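4.2 Rehearsal in simulation and the change in operator duties

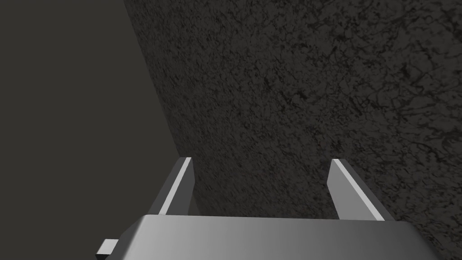 Figure 3. Simulated wrist view used in operator rehearsal, gripper open.

The packing cell at the Erkolton plant was introduced in October, and the work of its operators changed before the cell handled any goods. Under the earlier arrangement, each operator lifted parts from an inbound tray, checked them by hand and placed them in a carton. Under the new arrangement, the same operators supervise the cell from a desk and step in when it asks for help. Preparation for this role took place in a simulator supplied by Jeseck. Operators were shown the rendered wrist view and asked to decide whether the arm should proceed, back off or wait. In the view in Figure 3, the two fingers stand wide apart with nothing between them, and the speckled dark surface beyond slants away at a steep angle. A view of this kind gives the operator little help in judging distance. The grain of the surface becomes smaller as it recedes, and there is no object of known size to compare it with. Operators were therefore told to confirm the approach height on the numeric display before releasing the arm.

Each rehearsal session lasted 90 minutes and contained 20 decisions. Sessions were run by Aoife Buckley, the shift lead, during paid hours. Interviews were held after the third session and again when the cell had been in service for 60 days.

Two changes were reported by most of those interviewed. The first concerned physical load. Lifting was reduced, and complaints of wrist and shoulder strain were raised less often at shift handover. Sitting time increased, and several operators asked for a standing desk. The second concerned judgment. Finbarr Noonan, a packer before the change, stated that he had formerly known a bad part "by the weight of it" and that the screen gave him no equivalent. Dymphna Cronin reported the opposite difficulty: she trusted the display early on and later found that she had stopped looking at the wrist view at all.

Pay grades were not revised during the study period, although the written job description was. Stojan Atanasov, who drafted the revision, listed intervention in the cell as a skilled task. The effect of that wording on grading had not been settled when data collection ended, and it is left out of the analysis in Section 5.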